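4.2 Where shared meals happen

The most exciting result came from the diaries. Of the 2868 meals logged in Cerkance and Cinden, the ones eaten at round tables ran longest, and people stayed on to talk well after the food was gone. We had expected room size to matter most - it hardly did! Even in kitchens where a chair had to be moved to open the fridge, households with a round table (Figure 2) kept eating together through October.

Diary keepers in Cinden wrote wonderfully about this. One family of five gave up assigned seats altogether, and their entries grew so long that we had to add pages. Visits lasted 90 minutes, and Husar coded all of them by hand.
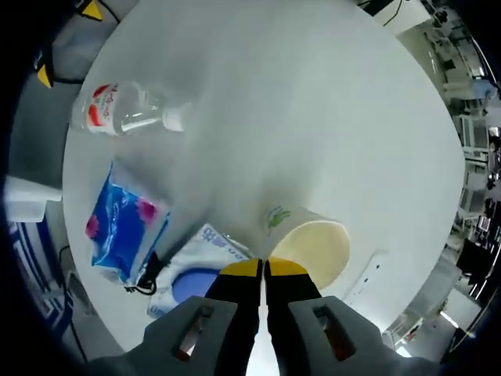
Department of Home and Community Studies, Hedegaard College

Figure 2. A round white tabletop.

Section 4.3 turns to breakfast, where the pattern is much weaker.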